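The owner of Varkcombe Books doesn't believe in the bookshop revival. She has read about it in three different newspapers and would like to know where it's happening.

"People come in and tell me how good it is that reading is back," she says. "Then they photograph the cover and go home."

Varkcombe sells academic and reference titles, mostly ancient history and philosophy, with a shelf of grammars by the till. She asked not to be named, on the grounds that half her suppliers already find her difficult. One of them, the distributor Coutinho, wants her to take part in a short-introductions promotion in July: any 3 titles at a flat price, with a cardboard stand thrown in.

I asked whether that might bring in new readers. She made a face.

"It brings in people who like a set. They line up nicely, I'll give them that. Whether anyone gets past page 43 is another matter." She has kept a few of the returned copies and says the spines go stiff at much the same place.
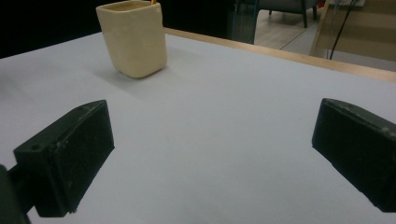

She is no kinder about the websites. The shop lists its stock through Zimero, an online catalogue that cuts every blurb at 200 characters, so that a history of Athenian law stops partway through its first claim. "Every book in there is indispensable or essential, and then it runs out of room. I've asked them to let me write my own. They sent me a survey."

Does she read the books herself? Some of them. She thinks the labour that goes into a good index is worth more than any quote on the back, and she checks the index first. A recent companion to Greek drama from Sinatberg had none at all, at a price just over $100. She sent it back.

I put it to her that the shop is still open, which must count for something.

"It counts for the rent being low," she says. "Ask me again when the lease is up."

She did order the cardboard stand - one, for the window - and says she'll believe the sales figures when they're hers.

Recent items
Secondhand Latin dictionaries: which ones hold up
Why your library stopped lending its atlases
Letters: the trouble with abridged Homer
Shop hours over the winter break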